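The Quiet Joy of Paper Theaters

Oriana Acuña keeps 51 paper theaters in her apartment in Nondstead, and she'll happily perform any of them for you after dinner. Mine was a shipwreck in five scenes, with thunder from a baking sheet (I jumped!).

Toy theaters were a parlor craze in the 1800s, sold as printed sheets to cut out and color at home. Acuña found her first at a flea market, missing its villain, so she drew a new one that same night.

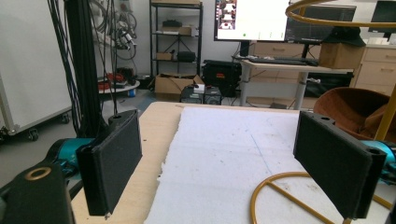
Her friend Tadeo Palma writes the scripts, and they are wonderfully silly. Kings lose their hats. A goose runs for mayor. Every September the two of them take a show to the library in Sostby, where almost 200 people squeeze in to watch actors the size of a thumb.

"Kids sit still for it," Palma says. "Their parents cry at the goose."

The next one has a whale in it, and I already have my seat.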